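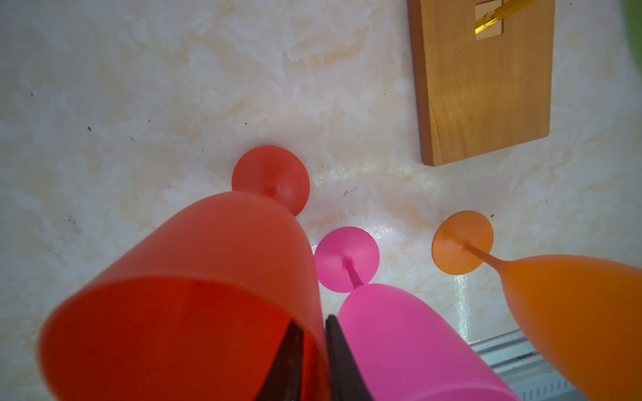
*Red and pink on their sides, feet toward the back. Marble-patterned top.*

# Hosting at Home, Unit 2: Stemware and the Wire Tree

Notes from Cheng-en Chien, Stistudard Evening Classes, Room 824

Okay, this is the handout I promised, and it's mostly what I said out loud, minus the digressions (well, most of them). If you missed the session, read it through once and then try it with whatever glasses you own. Give yourself 30 minutes.

## Before you pick anything up

Lay the glasses down first. I know, we all learned to stand them up, but for hanging practice I like them on their sides with a little space between, so you can get hold of a stem without bumping the bowl next door. Check each one as you go: rim, bowl, stem, foot. Wipe the foot too! People skip the foot, and on a hanging rack it ends up right at eye level.

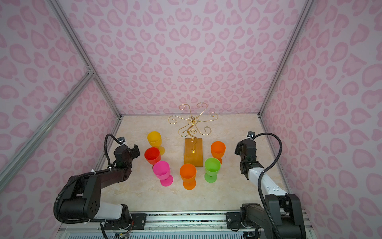 Color order is where I get carried away, so bear with me. You don't need a plan when every glass is clear, but once you mix colors your guests are going to notice what sits beside what. With six goblets I start by pulling the loud ones apart. The hot-pink one is near the front with the red a bit behind it and yellow at the back, and one orange is front and center with the other at the back on the right, so the warm colors don't all clump together around the stand. Chak-lun Cheung argued for a straight rainbow, and fine, that works too, especially for a kids' party. Try both and squint.

## The stand

The one we're using has a honey-colored wood base and a gold wire stem that branches into curly arms. Things to remember:

- Find the open side of each arm before you bring a glass near it.
- Guide the *stem* in. The foot is wider and does the holding.
- Load opposite sides in turn. A wire tree with everything on one side leans, and then it walks.
- Little decorative curls catch on things. Sleeves, mostly.

## Background

A patterned backdrop can be so much fun, and it can also eat your whole display. Stand back at guest distance and see which you notice first, the glasses or the wall.
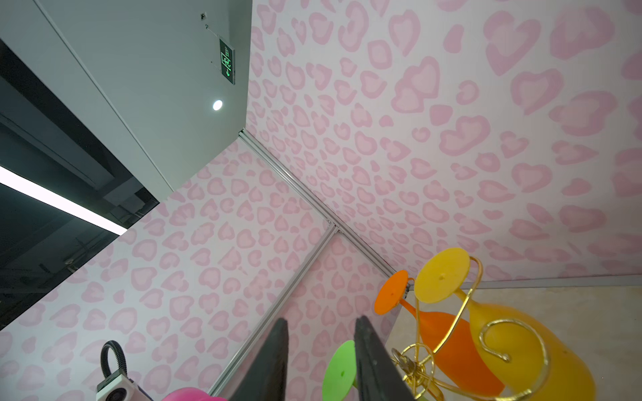 *Corner of the pink leopard-style print, with the green exit sign up above.*

Big print, pale color: that's my rule of thumb, and solid-color glasses hold up well against it. If you're dressing a corner, look at how the pattern runs on both walls, and look up as well. Ceiling lights shine on gold wire like crazy, so turn the stand a little at a time until you like
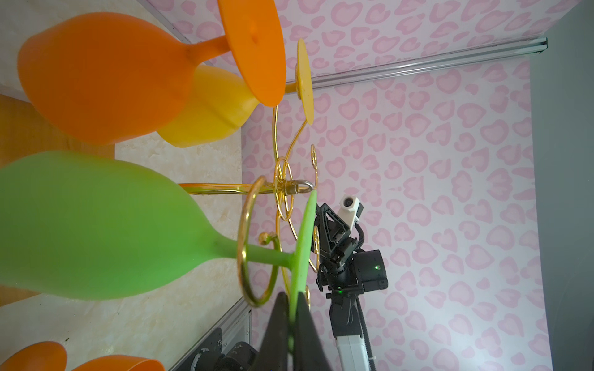 the highlights, and then leave it alone (my hardest lesson, I'm a fiddler).

## For next time

Hang and unhang your own set, 30 times if you can stand it, slowly. Write down which arm gave you trouble and bring a sketch of your color order. We'll be starting on trays and napkins, so if you have a tray you hate, bring that too.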